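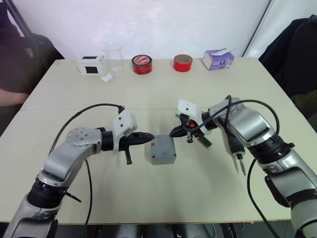 ivent_olly: Sure, but how many demos is that going to take? Last time you said 100 and then it was 3000.

Briranard: It was 100 good ones. The other 2900 were me learning to drive two arms at once.

knurl5: Teleop is a waste for a box this small. Grab the arms and guide them by hand.

Briranard: With which hand? Both arms have to close on it together and I was issued 2.

knurl5: Get a friend.

ivent_olly: We tried that at Olstead. Two people, one box, 5 minutes of arguing per demo – the policy learned to hesitate.

knurl5: So it learned from the data. Sounds like a success to me.

Briranard: Staying with teleop.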